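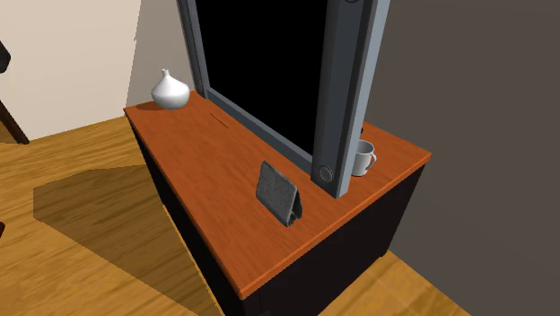

Seit November spiele ich den Vadberg, einen kleinen analogen Synthesizer mit 9 Reglern. Zu Hause steht er jetzt auf einem niedrigen Schrank, so einer mit glänzender Holzplatte und schwarzem Korpus wie im Bild. Die Höhe ist für mich gut, ich spiele im Sitzen.

Der Filter klingt sehr warm, nur die Stimmung wandert in der ersten Viertelstunde. Bezahlt habe ich fast 900 Euro, gebraucht.
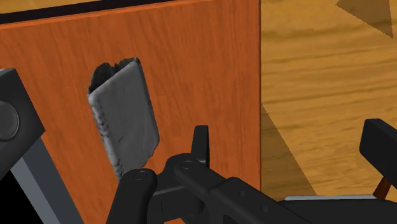

Den Speicherplatz 251 habe ich mit einem Bass belegt, den benutze ich jeden Tag. Hat jemand den Vadberg schon mit dem Sequencer von Bovura verbunden?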